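4.2 Pose de la sous-couche et du carrelage à motifs

Cette section concerne les locaux techniques et ateliers équipés du système Nukix. Lire la section 4.1 (contrôle du support) avant de commencer.

1. Dépoussiérer la chape et appliquer le primaire Omix au rouleau, en une couche croisée.

2. Laisser sécher jusqu'à disparition des reflets. Le local reste fermé pendant cette phase.

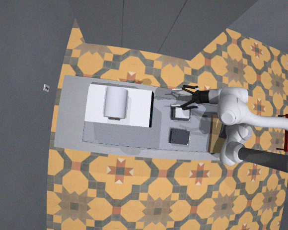

3. Tracer les deux axes de la pièce au cordeau. Vérifier l'équerrage par la méthode 3-4-5.

Attention : ne pas tracer à la craie rouge, qui migre dans les joints clairs.

4. Poser à blanc une rangée complète dans chaque sens et reporter les coupes en périphérie.

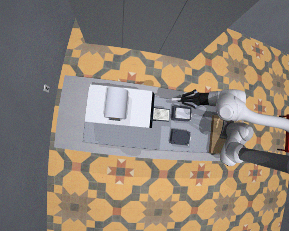
5. Encoller par zones de 2 m² au maximum, en double encollage. Le motif doit rester continu sous le mobilier. Sous une table longue gris clair placée en travers d'un sol à motifs, comme ici, un décalage se repère aussitôt le long du bord rectiligne du plateau. Contrôler l'alignement à la règle à chaque zone.

Note : la charge admissible après prise complète est de 3 000 N par appui. Au-delà, demander une plaque de répartition à Ouazzani.

6. Jointoyer en diagonale, puis nettoyer à l'éponge à peine humide. Prévoir environ 99 carreaux par lot, chutes comprises.

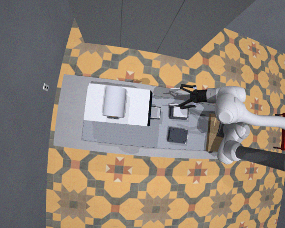

4.3 Réception de l'ouvrage

1. Sonder chaque carreau au maillet. Un son creux impose la dépose.

2. Faire viser la fiche de réception par Latifa El Sherbiny ou Lahcen Abdel Rahman.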